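About us

Plillden is a small company for snack boxes and reading boxes. We started in December, in one room of a family apartment, and from the first day the work was the same as today: to put good small things together in one box, so a child or a grandmother opens it with pleasure.

Our name for the main product is the Drultirlow box. In each one there is something sweet, something plain and something to read. We think a snack is better when there is a page to look at together with it. For this reason we choose the books with the same care as the biscuits, and we read each of them from first page to last before it goes on our list.

Before we decide a new box, we put everything out on a bed or on a table and we look at it for a long time. Crackers go near pastry, chocolate goes on the book, the wrapped biscuits go where there is still a place. Then we change it again. It is slow work, but we did not find a better way.

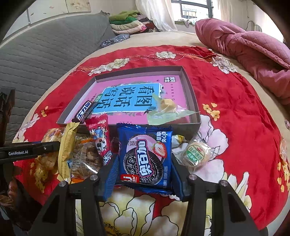
Text: Kovačević, for Plillden
Saturday, August 1, 2026

A book for looking at pictures and then speaking and writing about them, 看图说话写话, is in the tray with a chocolate bar and a pale green pastry on it. The strawberry sandwich cookies are beside, in the blue packet. Children ask for strawberry very often, and their parents ask for plain crackers, so we try to give both.

All our snacks are wrapped one by one. It makes more paper and plastic, we know this, and we are looking for a better solution. But families tell us that they like to share one box during 3 or 4 days, and an open biscuit becomes soft very soon.

What you can order from us:

Drultirlow Small – snacks only, for one person
Drultirlow Reading – snacks and one book
Clilludus – the big box for a school class, up to 50 children

Until now we have packed 605 boxes. We are seven people, most of us working in the afternoon, when the children are still at school. Every box is closed by hand, and the person who closed it writes a short greeting on the card inside.

If somebody in your family cannot eat nuts, milk or wheat, please write it with your order – we will answer you before we pack. For school orders we need three weeks. Questions about the books are also welcome, in English or in Chinese.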